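Brekdale Home Manipulation Project

The Brekdale Home Manipulation Project is a student project at Abernathy College, in which students record everyday handling tasks with hand-held grippers so that a robot arm can later learn from the recordings. It began as a lunchtime activity of the college robotics club and became an elective course two years later. The project is known among its members as "Butine", after the street where the first workshop was located.

Organization

The course takes 12 students each year, who work in pairs. Meetings are held on Thursday afternoon, and the recording itself is done at home, in ordinary bedrooms, kitchens and studies. The organizers prefer such places to the laboratory, as the colours, the light and the quantity of objects differ from one home to another.

Recording

Each pair is given a task sheet. Typical tasks are putting a soft toy in a box, closing a drawer and standing a book on a shelf. One attempt is called an episode. A pair must deliver 100 accepted episodes to pass the course. An episode is rejected if the object leaves the view of the camera for a long time, or if the student touches the object with a bare hand.

In its first year as a course the project collected 468 accepted episodes. The present collection has some 2780, of which soft objects form the largest part. Soft toys are considered a good practice object for beginners, although their change of shape under the fingers makes them difficult for the learning program.

Jadonura Day

The year closes in February with Jadonura Day, an open event where the trained arm tries tasks chosen by the visitors. Results have been uneven. Folding of cloth was removed from the programme after two years and has not returned.

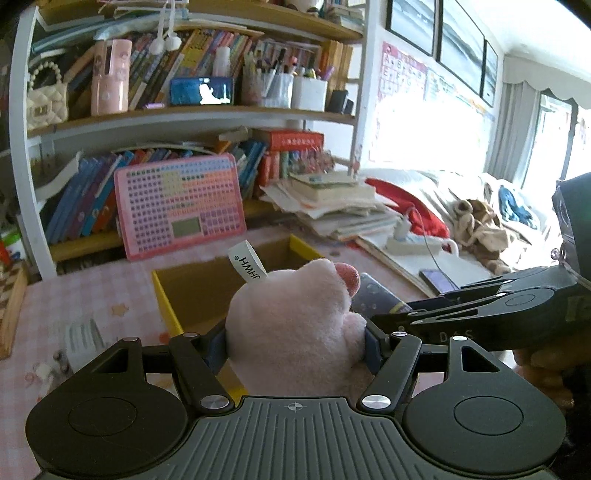
Can a student join the project without knowing how to program?

Programming is not required for the recording work, and the basics are taught in the second term.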